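4. Planning the Purchase: What a Second Gripper Costs a Small Laboratory 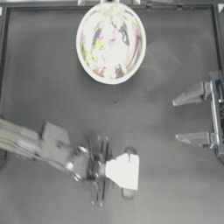
Figure 3. Overhead view of the tray during a handling trial. The arm at left holds a white rectangular object; the two open fingers at right are empty. A white bowl stands near the upper rim.

Our first budget was drawn up by Yanti Entili and Kamarul Osman in March, before we had chosen any hardware at all, and it put nearly everything into the arm. We would not do it that way again. The arm is the part everyone wants to talk about (we did too, for weeks!), yet the spending that shaped our daily work went on fingers, mounts, cables and the tray.

We express all costs as shares of the price of the arm, which we set at 100. Prices change quickly and differ between countries, but the shares should travel better. On this scale the first complete quotation for grippers, from Skandik, came to 97. That figure surprised us. It covered two matched units with spare fingers, a controller for each and a service plan, and it would have left almost nothing for lighting. A second quotation, from Brarnetti, left out the service plan and let us order the fingers separately, so we could begin with a plain set and add others as the tasks became clearer.

Buying fingers in stages was the best decision we made. Fingers are cheap next to the body that drives them, and they are what meets the object. A flat-sided item and a bowl with a thick lip ask for quite different things from a grip – width of opening in one case, reach over the rim in the other – and we learned more from trying several shapes than from reading data sheets. We now keep a separate budget line for them and would urge any group starting out to do the same.

Delivery times deserve a line of their own as well. The longest wait was 9 weeks, for a mounting rail from Lumbantobing, and the whole bench plan hung on it. Ilham Tjoa redrew the layout three times while we waited, and the last version was much better than the one we had first paid for.

Lighting was the item we underfunded most. Shiny and white surfaces wash out easily under an overhead lamp, and the fine edges that a grasp planner relies on go with them. Diffusers and a dimmable supply have been moved from the "later" column to the first order in our revised plan, which is given in full in Section 5.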